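Wivumgate Tenants' Association
Minutes of the March general meeting
Ground floor meeting room, 7:00 p.m.

Present: the chair, the secretary, five other board members, two representatives from Todlow Property Management, and residents as signed in. Apologies were received from the representative for the north building.

1. Minutes of the previous meeting

The minutes were accepted with one correction. Under item 4, "storage lockers" should read "bike lockers." The secretary will post the corrected copy in both lobbies.

2. Matters arising

The side gate latch has been replaced. One resident said it still sticks if you pull it toward you before turning the handle. Todlow will send someone to look at it.

The recycling pickup is still on the old schedule. Todlow has written to the hauler twice and had no answer. The board asked for a phone call this time, with a note of who was spoken to.

The missing stair light on the third floor of the south building was fixed the morning after the last meeting.

3. Bedroom window replacement

Todlow reported on the window project. There are 137 bedroom windows in the two buildings. The contractor, Eskildsen, has finished 83 of them, all in the south building and on the lower floors of the north building. The rest are waiting on a delivery of sash parts.

Residents who already have the new windows were asked for comments. Most said the rooms are quieter. Two said the locks are stiff, and one said the new sill is narrower than the old one, so that plants no longer fit on it. Todlow said the sill depth was in the drawings that were posted last fall. The resident said she had seen the drawings but could not tell the depth from them. The board agreed that future notices should give measurements in inches next to any drawing.

There was a longer discussion about access. Under the current notice, residents have to clear a space in front of the window before the crew arrives. Several people in the smaller units said this is hard to do when the bed only fits on the window wall. Eskildsen's crew will move a bed if asked, but will not move anything that is plugged in or mounted. Todlow will add this to the notice, along with a number to call the day before.

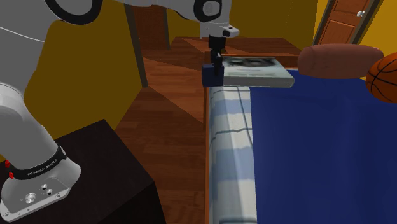 A resident of the north building asked whether the crew could cover mattresses and dressers as well as the floor. She had found plaster dust in her drawers after the work on her side. Todlow said drop cloths for furniture were in the contract and should have been used. Anyone who had the same trouble should report it in writing by the end of the month. Cleaning costs will be taken up with Eskildsen as one claim, so late reports may be left out of it.

The chair asked about blinds. The old brackets do not fit the new frames. Todlow had planned to let residents buy their own brackets and send in receipts. The board preferred a single order, with the brackets handed out from the office. Todlow will get a price.

Motion: that Todlow supply replacement blind brackets at no charge to residents. Moved, seconded, and carried with one abstention.

4. Heating in the north building

Complaints continue about top floor bedrooms being cold in the early morning. Todlow said the boiler is set to come on at 5:30 a.m. Residents said the radiators are not warm until after 7:00. It was suggested that the air valves have not been bled in a long time. Todlow will bleed the valves on the top floor first and report back. If there is no change, the start time will be moved to 4:30 for a trial period.

A resident asked if space heaters are allowed in the meantime. They are, if they have a tip-over switch and are plugged directly into the wall - no extension cords.

5. Laundry room

Dryer 3 is out of service again. The repair company says the drum belt is worn. The board asked for the cost of a new machine to be set beside the cost of the repairs made so far.

Signs about leaving wash in the machines overnight have been taken down twice. New ones will go up behind the plastic cover on the bulletin board.

6. Budget

The association has $1000 set aside for small improvements this year. Three requests were received: a second bench by the front entrance, a shelf for packages in the north lobby, and new planters. The shelf had the most support. A bench would need permission from the owner, Farkmont, and the last request of that kind took four months.

Motion: to spend up to half of the fund on a package shelf for the north lobby. Moved, seconded, and carried.

The planters were put off to the next meeting. The secretary will write to Farkmont about the bench.

7. Other business

Parking: unit 24 reported that visitors are using the assigned spaces behind the south building on weekends. Todlow will repaint the numbers when the weather allows.

Noise: a reminder that quiet hours start at 10:00 p.m. This includes moving furniture for the window crew, which has been heard late in the evening on a few floors.

Pets: a question about the leash rule in the courtyard was referred to the lease. The rule applies to cats as well.

8. Action list

Todlow: side gate, hauler, revised access notice, bracket price, top floor valves, dryer figures, parking numbers.
Secretary: corrected minutes, laundry signs, letter to Farkmont.
Board: choose the package shelf.

The meeting closed at 8:40 p.m. The next meeting will be in the same room, and the time will be posted in the lobbies.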